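Right, it's raining, I've got a pot of tea and I've finally finished my great language-learning experiment, so you're getting a thread. Settle in.

1/ Background for the new people. Last October I decided I was going to learn Italian properly, at the age of 38, having failed French at school and failed Spanish twice since (once in an evening class, once in Spain).

2/ I gave myself one rule. A little bit every day, even if it was only five minutes on the bus. I've missed 11 days since then, most of them when I had that awful cold, and I'm oddly proud of that number.

3/ I started with Drudero, like everyone told me to. It's fine! It's cheerful! It taught me to say "the duck reads the newspaper" before it taught me to ask where the toilet is. I can still say the duck thing faster than I can say my own phone number.

4/ My trouble with the apps is that I got very good at the app. I could match the pairs, I could fill the gaps, and then a real Italian man in a real queue asked me if I was waiting and I said "yes, Tuesday".
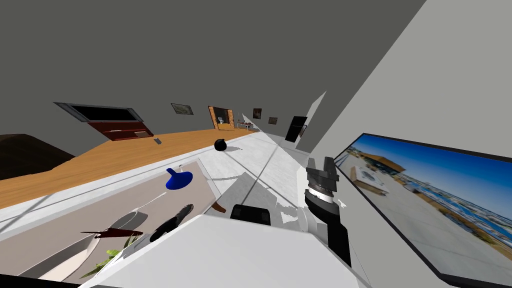 5/ So I went looking for something with more listening in it and ended up with the Barano podcasts. Slow Italian, two hosts, lots of chat about food and whose turn it is to do the washing up. I understood nothing for weeks. I just had it on while I cooked.

6/ Then one evening they were arguing about whether you can freeze ragù and I realised I'd followed the whole thing. I had an opinion about it! (You can. Of course you can.) I stood there with the wooden spoon grinning like an idiot.

7/ If you only take one thing from this thread, listen to stuff that's a bit too hard for you and don't stop it every ten seconds to look things up. I used to pause constantly and I never got to the end of anything.

8/ Vocabulary next. I made paper flashcards, the old way, cut up from cereal boxes. I reckon I know around 2,000 words now, though some of those only come to me at three in the morning when there's no one to say them to.

9/ Cards that worked had a whole daft sentence on them. "My aunt has lost the keys again" stuck straight away. "Keys" by itself, on its own little card, went in one ear and out the other for a month.

10/ Grammar. Look, I put it off. I put it off so long that I was happily talking about my entire life in the present tense, like a very excited sports commentator. In the end I bought the Zelska workbook second hand, with half of the exercises already done in pencil by somebody who was worse at it than me — which was a real comfort.

11/ The workbook is dry as a cracker but it's clear, and the chapter on the past tenses is worth the money. Skip the bit about writing a formal letter to a hotel. I have never once needed to write a formal letter to a hotel. 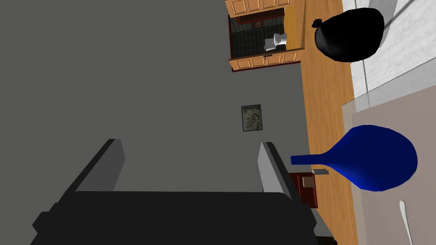 12/ Speaking! The scary one. I joined a conversation group on Awan, 5 of us on a call, all roughly as bad as each other, plus a very patient tutor. The first call I said hello, said I was tired, and then listened to everybody else for an hour with my face on fire.

13/ It did get easier, but slowly, and it went backwards whenever I skipped a couple. What helped most was having one thing ready to say before I joined. Something small, like what I'd had for lunch or a moan about the trains.

14/ Also, learn your filler words early. "Allora", "cioè", "insomma". You can buy yourself a good four seconds with a thoughtful "allora" and people nod as though something clever is on its way.

15/ Things I'd do differently: start the listening sooner, do less tapping on the phone, and get a proper notebook instead of the backs of envelopes. I found a list of irregular verbs in my coat pocket yesterday that had been through the wash.

16/ Next job is reading. I've got a detective novel on the go and I'm on page 38, with no idea who's dead. If you know any easy ones, replies are open — nothing too gory please, I read in bed.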